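**Ticket 309: Front office PC in Gradville loses the time, then its nerve**
Opened by: Gonçalo Azevedo
Status: open, despite everyone's wishes

Clock resets to January every time the power strip goes off. Payroll software (Droltari) then refuses to log in on the grounds that the future hasn't happened yet. It has a point.

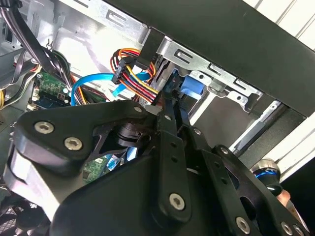

First guess was the time server, which has been wrong before and will be again. Pinged it 100 times, lost 11. Blamed the switch, rebooted the switch, lost the printer. Printer is now ticket 310 and somebody else's evening.
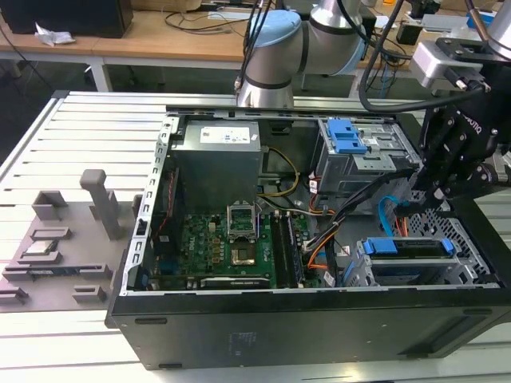 *Tower on its side, cover off, CPU socket open.*

9:40 a.m. Set the clock by hand. It held until the cleaner unplugged the strip for the vacuum. Sturnport office reports the same login error, so I can't pin all of it on this machine, much as I'd like to.
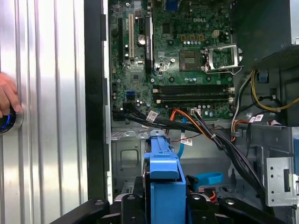

*Board with the coin cell and expansion slots.*

11:15 a.m. Droltari keeps its own idea of the date in a settings file. Ours was 44 days behind. Fixed the file, and Droltari put it back. We discussed this for almost an hour, the software and I.

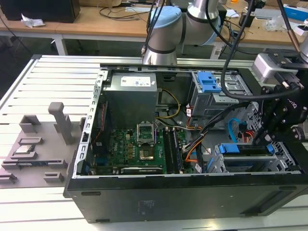

Manalo: Don't edit that file while the service is running. Stop it, change the date, then start it again. Sturnport was the same and it's been fine since lunch. Also, please tape the power strip.

Tape ordered. Will retry after payroll closes.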